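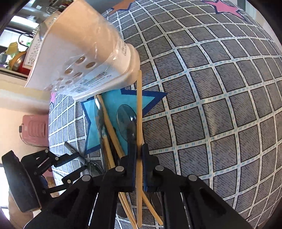

第14册 第3页

2018-05-05

接着上一页写。餐具这一组还是手持夹爪采集,任务不变:把散在布上的筷子一根一根拿起来,放进餐具筒。前面几页把标定的事写完了,这页只记抓取方法和今天整理出来的结果,还有几条给 Marijke Aerts 的备注,她下周要接着做训练。

布置。灰底白格带星星的那块布继续用,没有换。木筷堆在浅蓝色大星星上,里面混着透明塑料勺。餐具筒是白色的,外面的塑料膜没有拆,反光比较厉害,侧面那些圆的沥水孔隔着膜也看得见。膜先不拆,Hanne Toivonen 想看反光对位姿估计的影响,拆了就没有对照了。鱼眼镜头下格线弯得很明显,去畸变用的是三月那套参数,没有重新标。

夹法。两块带蓝色棱纹垫的指头从两侧夹住筷子,尽量夹成竖直的。要点是先把筷子立起来再往筒口走,平着夹过去,到筒口要转腕,转腕的时候手容易挡住镜头,轨迹后段基本没法用。这一条是Baltasar Figueroa 提的,我原来不太同意,觉得让操作者自己决定就行。两种都录了,看完数据我改口。

数据。可用的演示一共 243 条,竖直夹和自由夹两种都算在内。文件夹按夹法分开存,命名规则照旧,前缀 Salinas 是竖直夹,前缀 Tillen 是自由夹。Ferura 那批旧数据夹垫型号不同,不要混进来。我上个月混过一次,训练出来的策略闭合宽度整个偏了,查了很久才查到是数据的问题。

筛选标准写在这里,免得又各用各的:
一、夹爪闭合之后到松开之前,相机位姿不能断。断了就整条丢掉,不做插值。
二、一次夹起两根的丢掉,即使最后都放进筒里也不算。
三、碰到勺子可以留,只要夹住的是筷子。
四、筷子在指间打滑但没有掉的,留,另外打标签 slip。
五、起始段手还没进入工作区的部分剪掉,从夹爪开始下降算起。

结果。先用竖直夹的数据训练了一个策略,再用自由夹的训练了一个,网络和步数都一样,两边取同样多的演示。回放评估是 Rocío Magaña 跑的。竖直夹那个到筒口附近的动作明显更一致,预测的末端轨迹收得比较拢;自由夹那个在筒口前面会犹豫,来回修正,有时候停在筒沿外侧不动。抓取段两者差别不大,都能找到筷子,都在勺子多的地方容易选错。

选错的情况多说几句。透明勺子本身不太会被当成目标,麻烦的是勺子下面或者旁边的筷子。勺头盖在筷子上时,看上去筷子是断开的,策略有时会去夹露出来的那一小截,位置太靠端头,一提就歪。人在演示的时候也会碰到这种情况,但人会先拨一下。拨这个动作我们现在没有单独标,训练时混在接近段里面,网络学成了一种没有目的的小幅晃动。我的想法是把拨单独切出来,要么打标签,要么先全部去掉看看。倾向先去掉,改动小。

另一个问题是夹爪自己的遮挡。镜头视野下方总有那几根连杆,连杆后面的筷子只能看到一段一段的。Marlina Pangaribuan 建议把连杆区域做掩膜,我试了,固定掩膜不行,连杆随开合在动,掩大了连筷子一起没了。按开合宽度查表做掩膜应该可以,表要重新量。夹爪是 Flinberg 图纸那版,连杆上是开槽的,槽里可能透出后面的布,掩膜要不要把槽也算进去,没想好。先整块盖住,简单。

关于背景。布外面的房间也会进到画面里,左边那个粉色带格栅的电器、架子上的东西都会拍到。窗户那一侧光很亮,曝光会跟着镜头朝向跳。我没有裁掉边缘,裁掉以后位姿跟踪的特征点少一截,得不偿失。训练输入可以裁,跟踪用原图,这两条流程分开,脚本里已经改了。Marijke 注意一下,旧脚本是先裁再跟踪,别用旧的。

位姿这边还有一个没解释清楚的现象。夹爪竖着往筒口靠近时,高度方向有一个小的漂移,放下之后又回来。一开始怀疑是布上星星图案重复造成误匹配,把星星区域的特征点去掉重跑,漂移还在。然后怀疑是包装膜的反光点被当成静止特征,镜头一动反光点跟着走,方向上说得通,但还没有验证。等 Hanne 那边对照做完再拆膜录一组,同样的夹法、同样的布置,只改这一个条件。在那之前,筒口附近的高度数值不要拿来做定量比较,只看轨迹形状。

打滑标签也看了一遍。打滑多数发生在夹得靠近筷子细头的时候,夹中段很少。垫子的棱纹方向和筷子平行还是垂直应该也有关系,现在只有一种垫子,没法比。备用垫有 2 副,是另一种纹路,装上要重新标开合零点,我不想在这一轮中间换,等这批数据冻结以后再说。

待办:
拨的动作先从训练集里去掉,重训竖直夹那个,和现在的结果对比。(Marijke)
量开合宽度对应的连杆区域,做查表掩膜。(Marlina)
反光对照,做完通知我。(Hanne)
回放评估加一项:在筒沿外停住超过 3 秒记为失败,现在没有这个判据,停住的都被算成未完成,看不出区别。(Rocío)
自由夹的数据不删,也不再补录。
操作说明改一句,把“夹稳即可”改成“夹起后先立直,再移向筒口”。这个我来改。

补一条,Baltasar 问能不能让筷子和勺子一起收,做成两类目标。可以录,但不要放在这一轮里,目标定义一变,前面的比较就断了。另开一册记。

硬盘上的原始视频还没有备份第二份,晚上走之前拷。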